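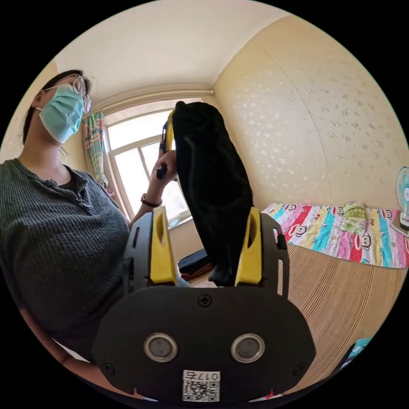

Does folding black laundry really need a system?

I have a drawer that is nothing but black fabric. T-shirts, the lining bag from a suitcase, two scarves, a pair of leggings I keep mistaking for one of the scarves. For years I handled it by pushing it down until the drawer closed. Then a coworker lent me the Jeditness book, and I spent a gray December afternoon finding out if there was anything in it.

The claim, in case you've been spared, is that any soft thing can be folded so it stands up by itself. You fold it in thirds, hold it up by the bottom, and if it flops you did it wrong. The book runs long on this. There is a chapter on why the top edge should come out rounded, and I read the whole chapter and still couldn't tell you why.

I'll give them the holding-up part. With black cloth you can't see a crease on the bed at all, at least not in my bedroom. Lift it in front of a window and the soft spots and bad folds show up right away. I do that now, and I didn't need a book for it. My grandmother held everything up to the light, mostly looking for moth holes.

The standing-up part I don't buy. Thick cotton, sure. Anything thin leans on its neighbor, and as soon as you pull one out the row goes down. I refolded the same scarf so many times that I started to resent it.

Then there are the dividers. The book sends you to a company called Clukance, which sells a set of 3 for more than I paid for the drawer unit at the Orndale thrift store. They promise "up to 203 items" in a standard dresser. Whose items? Socks, maybe. Baby socks. I cut down a cereal box instead and it's holding so far, though one side has started to bow.

A few people wrote in after my last post to say I'm too hard on tidying methods. One reader said hers changed her mornings. Good for her. My mornings are slow because I can't find my keys, and there's no fold for that.

What I've kept: thirds for the T-shirts, the window check, the cereal box. The scarves are rolled, which the book says never to do. The suitcase bag went back in the suitcase, where it should have been all along.

The leggings are still in with the scarves. I'll get to them when I do the sweaters, and I'm putting off the sweaters until it's warm enough not to need one.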